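Members of the Ravau Automation Forum visited the Juren workshop in April for its spring open day, which drew 36 guests. Umut Tatlı, who leads the household handling programme, welcomed the party and outlined the tasks under study — chiefly the picking up of packets and soft goods in the home.

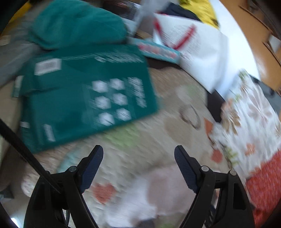
Guests were then invited to try the hand-held gripper for themselves, in turns of 10 minutes. The Forum thanks its hosts for their hospitality.

Comments (2)

Kimia: A most useful afternoon. Will the slides be shared?

Laizer: The gripper was lighter than I had expected.

Contact the Forum office | © Ravau Automation Forum | Back to top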